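July, trial of the Rezaei simulation kit, second session

Install went through after the license server was pointed at the Tinthorpe box instead of the default. Took until 10:40. The kit unpacks to one gripper model, a scene library and a wrist camera preset. Scene library is the part we would be paying for; the gripper we could model ourselves.

Loaded gripper open, no object assigned, camera on the wrist preset. Physics step at 200 Hz, renderer left on defaults. Ran 247 resets with the scene shuffle on. 13 of them threw a contact warning before the first command was sent. Log copied to the Skavivgate share under trial_2.

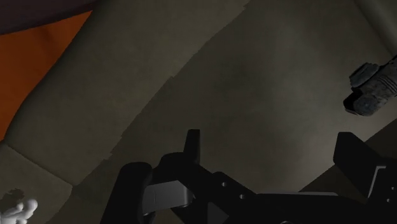
Contact warnings all come from clutter spawning in overlap with other clutter. None involve the fingers. Stillasia's older package did the same until we set a minimum spacing; could not find the equivalent setting in this one. Asked support, ticket open.

Lighting: black parts of the gripper come out very dark on defaults, with little detail except on the screw heads and the bare metal pieces. Shadow edges on the soft surfaces are stepped. Try raising the shadow map size before blaming the renderer. Ambient up one notch as well, but change one at a time.

Finger travel matches the data sheet at both ends. Closing speed does not respond to the value in the config file, only to the one passed at launch. Minor, but it cost most of an hour.

Price as quoted is 3000 per seat per year, support included. Two seats would cover us. No decision until the spawn overlap is answered.

To do: repeat the run with a fixed seed, check memory after a long session, export one scene and see if it opens without the vendor's viewer.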